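The Folding Table: one shirt, one method, a fair bit of doubt

Posted 10/14/24 by Kumudini Saha

I have been promised a better way to fold a T-shirt more times than I care to remember. There was the two-pinch trick, the cardboard template, the vertical filing method, and last October a paid course called Jusbridge, which sold me 10 lessons on something I'd been doing since primary school. I finished six. My drawers look the way they always did.

So treat this gallery with the suspicion it deserves. The method on trial is the Bezerra fold, which a reader has written to me about twice now, the second time in capitals. The claim is that you stretch the shirt sideways before you do anything else, let the middle sort itself out, then bring the ends in. It is supposed to work on any knit, any size, with no ironing. I have heard "no ironing" before.

The instructions tell you to start on a big, smooth surface. Fine. Most of us fold on the bed or the arm of the couch, and I'd like to see a method that admits it. A smooth top does let the cloth slide when you pull it, and I'll concede that much, though sliding is also how you lose the end you just lined up.

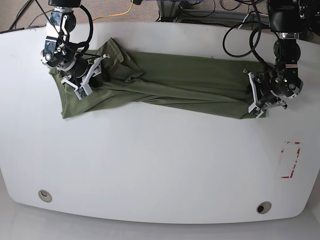 My main complaint is with the sideways stretch. Pull a T-shirt from both ends and the fabric wants to twist into a rope. You get diagonal creases straight across the middle, and wherever you've pinched, a lump. Olive green hides none of it. The flat bit at the left end is the only part I'd call promising, and even there the bottom edge hangs away from the rest of the band. The lower edge toward the other end is fairly straight, I'll give it that. I've seen worse on a shop shelf.

Defenders of the fold say you're meant to give it a shake at this stage. The printed sheet doesn't mention a shake. It goes from "extend" to "bring to centre" as if the wrinkles had been dealt with by post.

A few things readers have asked since I first grumbled about this:

Does the fabric matter? It does in my house. Heavy cotton forgives nearly anything. Thin jersey curls at the hem and remembers every mistake you made on the way.

Is a folding board better? I had an Orka board for 56 days, then it went to my sister. It made tidy rectangles, all of them slightly too wide for my drawer.

What about sprays? The Nuvness wrinkle spray smells of pears. I noticed no other effect.

Do you have a favourite method? Lay it face down, sleeves in, sides in, up from the bottom. My mother did it that way and her linen cupboard was a marvel. Mine is merely shut.

I'll keep at the Bezerra for another fortnight, mostly so that my correspondent will stop writing in capitals. If you can get a crisp square out of that sideways pull without going back to smooth the centre by hand, I'd like to hear how — and please say what the shirt was made of. "It just works" will go in the same drawer as the cardboard template.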